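Table-setting demos, Praltum project

Hi again! A small gallery from our chopstick work – we recorded 577 demos with hand-held grippers, then trained one policy on the lot. Thin things on a shiny tray are way harder than bowls, and I love them for it.
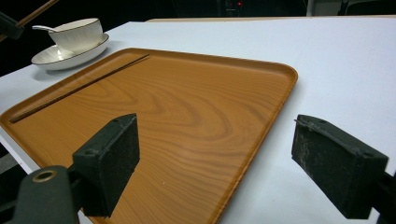
One dark chopstick on the wood-grain tray, bowl and spoon just beyond.

Our best run so far got 73 good pickups out of 89 tries. More from the Trasness tests soon – I still have June to sort through!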